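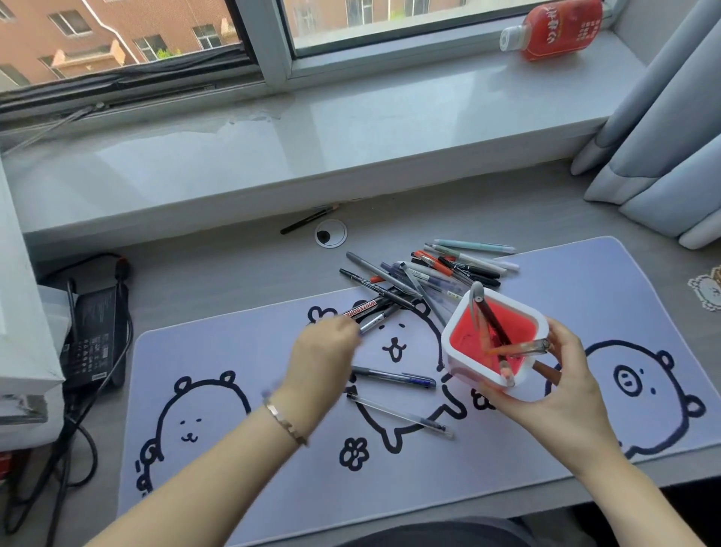

Desk Order: Pens and Small Writing Supplies
Brillham Library and Study Services - Gallery
Updated 19/06/2025

Brillham Library and Study Services looks after the reading rooms, the window desks and the small supplies that go with them. The library has 2,557 registered readers, and many of them keep a second workspace at home or in a residence hall. The gallery series Desk Order was set up to give those readers practical guidance on keeping a desk ready for use.

Earlier pages in the series dealt with paper trays and with cables. The present page is given over to pens. It was prepared by Chrysanthi Fragkou of Reader Services, with notes on storage and disposal by Aslı Bozkurt of the Supplies Office. Readers may use the text for their own workshops and handouts, provided that the library is named.

Why pens were chosen

Requests for help with desk order most often concern documents. Pens come up less often, yet they account for much of the clutter that the library's staff meet when a study room is handed back at the end of a term. Gel pens, ballpoints and markers collect in the same holder for years. Dried-out pens go back in with the good ones, and the pen that is wanted is usually at the bottom.

A full sort at a single desk takes almost 30 minutes when the pens are tested one by one. It can be done in less time if testing is left for another day, although the library advises against this. A holder that has been rearranged without testing will look better and work no better.

Before the sort

Clear enough of the desk to lay the pens down side by side. A desk mat is well suited to the purpose, as it keeps barrels from rolling and protects the desktop from ink. Pens should be taken out of the holder completely. Small items at the bottom - paper clips, spare leads, eraser crumbs - can then be tipped out and the inside wiped with a dry cloth.

Keep a sheet of scrap paper within reach. Whiteboard markers should be tested on a whiteboard where there is one, and set aside for later where there is not. Good daylight helps with the next stage, in which black and navy inks have to be told apart. Several of the window desks on the upper floor are popular for this reason, and readers are welcome to bring a holder from home and sort it there during quiet hours.

Grouping

The Supplies Office recommends grouping by use before grouping by color. Pens for everyday writing form the largest group in most cases. Markers, highlighters and whiteboard pens form another. Pencils may stand with the everyday pens if they are used daily, and otherwise belong in a drawer or case.

Color matters most to readers who mark up their notes. A red or orange pen is easily found among black ones if its cap is left showing, and for this reason the brighter pens may be spread through the holder instead of being kept together. Readers who prefer strict color order are free to keep it. The library has no rule on the point.
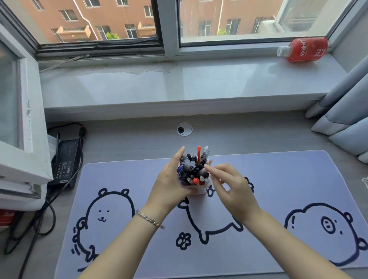

Pens in their holder on a cartoon desk mat, at a desk below the window.

Filling the holder

Place the longest pens at the back and the shorter ones in front. Capped pens may stand either way up. Gel pens are best stored with the tip down, cap firmly closed, so that the ink stays at the point. Retractable ballpoints should be clicked shut before they go in. Clips catch on one another when a holder is tightly filled, and it helps to turn them outward.

A holder is full when a pen can no longer be lifted out without bringing its neighbor along. Past that stage the reader has two choices: a further holder, or fewer pens. The library suggests the second wherever possible. Surplus pens in working order may be left at the Reader Services counter, where they are placed in the trays beside the catalog terminals.

Placing the holder

The back of the desk, within easy reach of the writing hand, suits most readers. Laptop users should check that the holder does not stand in the way of the power cord or block a cable opening in the desktop. Holders should not be placed on the window sill itself during warm months. Direct sun thins some inks, and the Supplies Office has replaced a number of leaking pens in the Pindari Reading Room each September after the summer closing.

Holders made of plastic can be washed in warm water with a little dish soap. They must be fully dry inside before the pens are returned.

Disposal

Dried-out pens and markers are accepted in the collection box on the ground floor, next to the Stovadex drawer cabinets. The box is emptied monthly. Pencils that are too short to hold may go in with general waste, as may broken caps and loose clips. Batteries, correction fluid and glue are not accepted in the pen box and should be handed in at the counter.

Ink refills may be requested from the Supplies Office against an empty cartridge. Readers are asked to bring the barrel as well, as the office stocks only 2 sizes and cannot exchange a refill once it has been opened.

Workshops and further pages

The desk workshop is offered again in September, in the Pindari Reading Room. Places are free for registered readers and can be reserved at the counter or by telephone. Participants should bring one full pen holder from their own desk and a few sheets of used paper for testing. Mats are provided.

The next page in the gallery will cover notebooks and loose sheets. Suggestions for later subjects may be addressed to Chrysanthi Fragkou at Reader Services. Questions on refills, collection and storage should go to Aslı Bozkurt at the Supplies Office.

Back to all Desk Order pages
Previous: Cables and Chargers
Next: Notebooks and Loose Sheets (in preparation)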